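Kindard Table Top - Pale

Solid tops for kitchen and dining tables, sold with or without legs. Supplied by Skitwood from our Minthorpe workshop.

Code: KT 57
Finish: matt oil, two coats
Colour: pale beige with a soft, streaky grain

The Kindard top with a plate on it, and a candle in the first and third views.

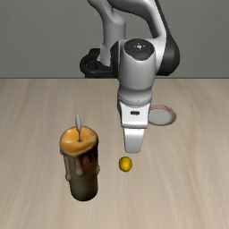
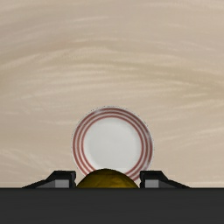
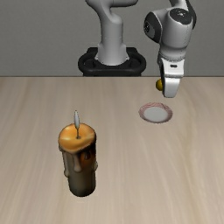

Sizes and fitting

The standard top is 100 cm deep and comes in lengths to order. Fixing holes for Inthanon legs are drilled before it leaves us. If you are using your own frame, ask for the top undrilled - there is no extra charge. Screws are included with legs but not with tops sold alone.

Allow for a little movement across the width when fixing to a metal frame. Slotted brackets are best.

Care

Wipe with a damp cloth and dry straight away. Do not use bleach or scouring pads. Hot pans need a mat. Candle wax should be left to harden, then lifted with a plastic scraper. Re-oil once a year, more often near a sunny window.

Delivery

Tops are sent flat and need two people to carry them. Check both faces before signing. Orders placed in October may take longer as the workshop closes for stocktaking.

Samples

Small offcuts in the same finish are free on request. Contact Bảo Hà for samples and trade prices, or Nii Mahama for custom lengths.

Page updated 2025-01-07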